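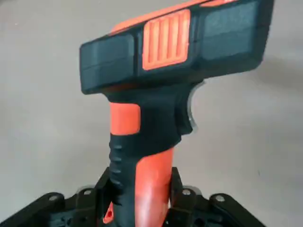
Unit 3: Small Goods, Picking Up and Putting Down

Oltside campus, Storage and Display (evening stream). Notes by Hanna Kozłowski, typed fast between classes. Dariusz Kurek has the Saturday group, same handout, he may do it in a different order.

Assumed: you've read the shelf depth chapter. If you haven't, read it, it's short and half of tonight leans on it.

1. Shapes that won't sit still

Boxes are easy. Boxes you did in Unit 2. Tonight everything else: bottles, handled things, anything with a fat end.

Pistol shapes first, like the black and orange one. Wide body up top, narrower handle below, body on a slant to the handle. Stand that kind of thing on its handle and most of the bulk is up high. Lay it down and it takes up a lot more shelf than you budgeted for, because of the corner between body and handle where nothing else fits. Dead space. Put that term in your notes, it's coming back in November.

Options for handled things, from the workbook:
- peg or hook, if there's a hole or a loop. Often there isn't.
- cradle cut to the body
- nested on their sides, handles alternating (good for stockrooms, awful for display, customers pull one and the lot moves)
- single bin, one kind only, don't mix

Colour: a dark body with a bright insert is findable. Put the bright side out. Orange ribbed panel in the middle of the casing, you'll spot it from the aisle. Turn it the other way round and you might just get a dark lump on a dark shelf. Same rule for labels, same rule for caps. I will be marking this in the practical so please don't tell me you didnt know.

Ribs and grooves: nice for the eye, dreadful for dust. Soft brush, along the grooves, never across. Konrad Krawczyk asked last week about compressed air. Fine outdoors. Indoors you're just moving the dust to the next shelf.

2. Bottles: stand or lie?

Standing
Smaller footprint, label reads the right way up, easy to count at stocktake. Goes over like skittles if the shelf gets a bump.

Lying
Needs a rack or some kind of stop or they roll. Cap direction matters and must be the same for the whole row. Pick left or right, write it on the plan, stick to it. If half the row faces one way and half the other, whoever restocks after you will make up a third system.

Leaks: check the caps before anything is laid down. A tight cap standing up is not the same test. Tip one over a sink first, wait a bit, look at the thread.

Stepped racks are what we use most at this campus. Tiers let the back row show over the front row. Clear acrylic ones disappear under the stock, so the colour of the product does all the work. Downsides: they scratch, they show fingerprints, and the slanted supports catch the light, so check from the customer's side before you walk away. Clean with a damp microfibre cloth. No ammonia sprays, it crazes the plastic and then it's rubbish.

3. Bin to rack

The basic exercise. Bin on one side of the table, rack close by, table otherwise left plain so you can see what you're doing.

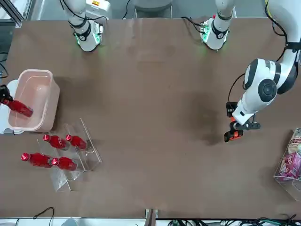

Fig. 2. Pink bin and clear two-tier rack. Red bottles lying down, caps to the left.

Things to take from Fig. 2. Rack sits just below the bin and a bit to the right, so the reach between the two is short. Don't put your rack at the far end of the bench becuase it looks tidier. Bin has rounded corners and a rolled rim, which is kinder on the wrist and on whatever you're lifting over the edge. Bottles in a bin lie at any old angle, so half the job is turning them before they get anywhere near the rack.

Sequence:
Take hold by the body. Not the cap.
Lift clear of the rim.
Turn until the cap points the way your plan says.
Lower onto the supports, let it settle, then let go. Dropping the last bit is how racks crack.
Back tier first, usually. Front first if the rack is deep and you'd have to reach over (Barbara Sobczak disagrees with me on this, ask her for her version, she's worked more shop floor than I have).

Red on brown reads well, by the way. Pink bin on brown too. If your bench is grey use whatever bin stands out from it. Clear bins on a pale bench, people knock them.

Going back the other way, rack to bin: same again in reverse, except nobody bothers with cap direction and fair enough.

4. Bench work for this unit

Pairs. Max group is 18, so the far benches are in use too, keep bags off the floor.
Each pair gets 2 racks and a mixed bin. Draw the plan before you touch the stock. Plan shows tiers, cap direction, where the bin stands, which hand.
Time it if you like, no marks for speed.

Materials: replacement racks are coming from Wuvier, ordered, not arrived. Use the old ones gently. If you crack one tell Teresa Krawczyk in the store, she needs it for the count.

5. To hand in

Plan, one page, pencil OK.
Short paragraph on one handled object from home: how it's stored now, where the dead space is, what you'd change. Photo optional, sketch is better.

Reading: Chantharasri, the chapter on display height, skip the part on lighting, we do that later.

Next unit: hanging stock. Bring a tape measure.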